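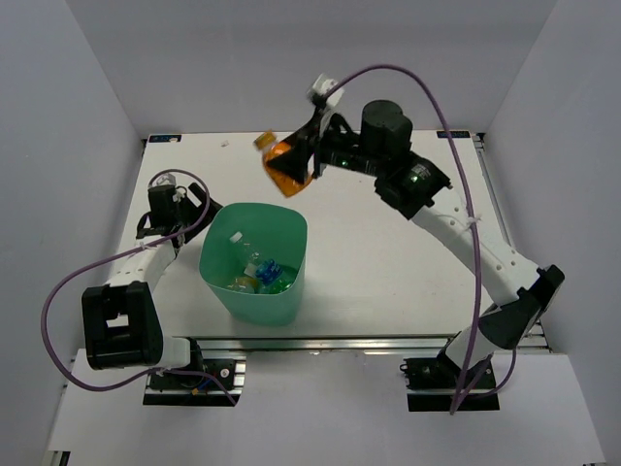

Minovdale will be without setter Nataša Popescu when it hosts Dalard on Saturday in the second leg of the league semifinal. Popescu sprained her right ankle in the third set of the first leg, which Dalard won 3-1.

Biljana Stoyanova is expected to start in her place. Stoyanova has appeared in eight matches this season, mostly as a serving substitute, and had 19 assists after coming on in the first leg.

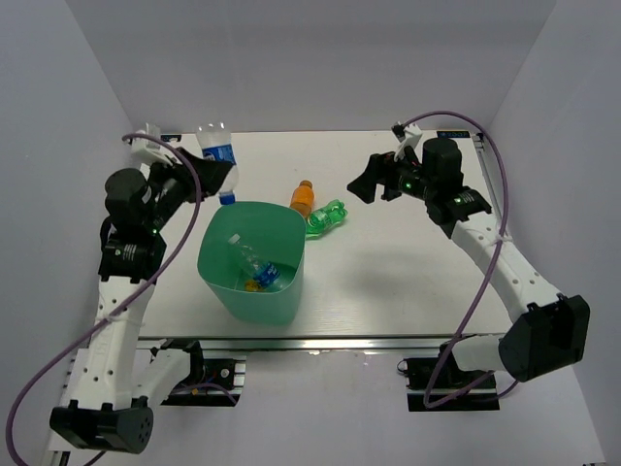

Photo: Satisitz

Minovdale is likely to move from a 5-1 to a 6-2 rotation, which keeps three hitters in the front row at all times but requires a second setter. Georgiou, the head coach, used the system twice in April.

A Minovdale win in three or four sets would force a golden set to 15 points. A win in five would send Dalard through on match points. Nearly 300 tickets remain for the east stand. First serve is at 8 p.m.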